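The great soap dish hunt

I've gone back to bar soap. It started last November when I added up what we'd been spending on pump bottles and body wash in this house, and got to 451 dollars for the year. On soap! There are only four of us, and one of us is eight and has to be marched to the basin.

So, bars. I bought a box of 18 from Priline (the oatmeal ones, they smell like a nice biscuit) and felt very pleased with myself for a good week or so. Then the mush set in. If you grew up with bar soap you'll know the mush I mean, that grey jelly at the bottom of the dish that you end up scraping out with a thumbnail. Our old dish was a pretty ceramic thing from the markets with a flat bottom and nowhere for the water to go, and it was eating a bar every ten days.

I asked around for ideas and my mate Zaid Farah told me to stop buying dishes for their colour and get one in two parts, with slots up top. I bought it for the colour anyway, but it does have the slots.

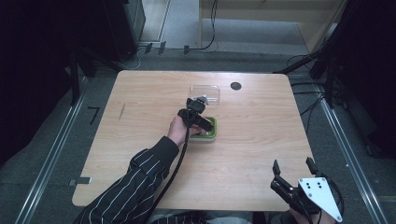
The little green dish, with its clear lid off and sitting behind it.

It's a very cheerful lime green on top and white underneath, and I know lime green isn't for everyone. My sister called it "the frog". Our bathroom is all beige tile from the previous owners, though, and I reckon it can cope with one loud thing. The shape is a square with soft corners, so it doesn't have those sharp little edges that catch on the washcloth.

The best bit is the top tray. It has four long slots running across it on the diagonal, and the drips go down through those into the white part. I lift the tray off, tip the base out in the sink, give both bits a rinse and put them back together. Takes no time. I've been doing it every second morning while the kettle boils, and even when I forget for most of a week it's only a bit cloudy down there, nothing horrifying.

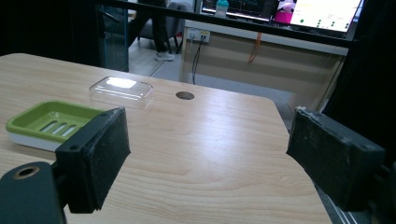 I'm still making up my mind about the lid. It's clear plastic with rounded corners, and you'd think a lid on a soap dish would be a brilliant idea, but if I pop it on straight after a shower the bar just sits there sweating. For everyday use I leave it off. Where it does earn its keep is travelling. We took the whole thing camping at Jillau over the long weekend with a rubber band round it, and nothing leaked into my toiletries bag (the toothpaste did that all on its own, thanks very much).

I did try a few others first, in case you're shopping. The Lollow one was a bamboo rack and it went black along the underside within a month. The Abou Jaoude one was gorgeous, proper heavy stone, but it chipped the basin the first time somebody knocked it in, and I don't think I need to say which somebody.

The oatmeal bars are now lasting us a touch over three weeks each, which I'm thrilled with. I'm saving the slivers in a jar as well, and Mum swears you can press them together into a new bar if you soak them overnight. I'll have a go at that once the jar's full. If you've done it and it worked, tell me how much water you used, please, as Mum's recipe is "some".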